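Folding napkins with the cutlery inside, or keep them separate?

rhona_c
I do lunches at a small hall in Tilthorpe, 20 places most days. At the moment the napkins and cutlery go out separately and setting up takes forever. Would you roll the cutlery in the cloth beforehand or lay it flat?

kbaird
Flat. 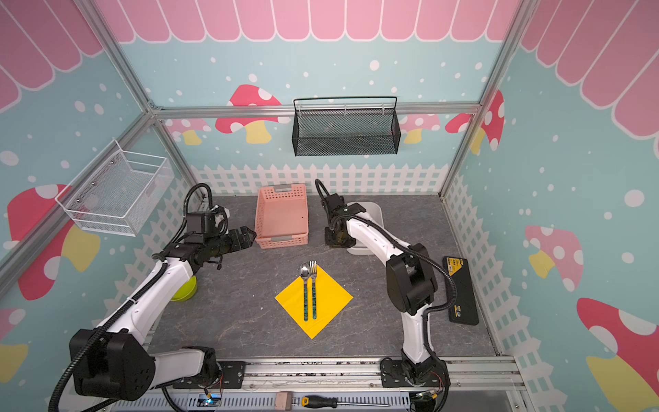

Laying flat is quicker once you stop fussing over the fold. Turn the square so a corner points at the diner and put the spoon and fork straight on top. The yellow one there is laid as a diamond, spoon left, fork right, both handles the same dark green so the pair looks deliberate. No folding at all.

Oriana A
Disagree. Flat looks nice until somebody opens a door. I roll mine the night before and stand them in a basket. 3 minutes in the morning and I'm done.

kbaird
And the night before takes how long?

Oriana A
Half an hour in front of the TV. I don't count it.

fergus_s
What cloth are you using, Rhona? Thin cotton won't hold a roll. It won't lie flat either unless you iron it – mine come out of the dryer in a heap and stay that way. 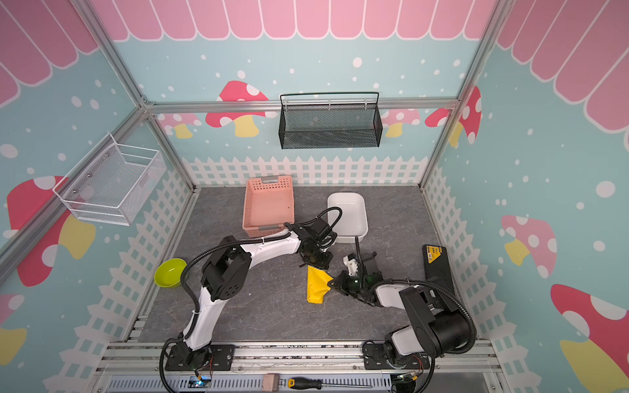
I gave up ironing in October and switched to a poly blend. They don't soak up much but they stack.

rhona_c
Cotton, from Ganero. They do crease badly.

Oriana A
Then roll them. Creases don't show in a roll.

kbaird
They show when you unroll it.

rhona_c
I'll try ten of each tomorrow and see which annoys me less.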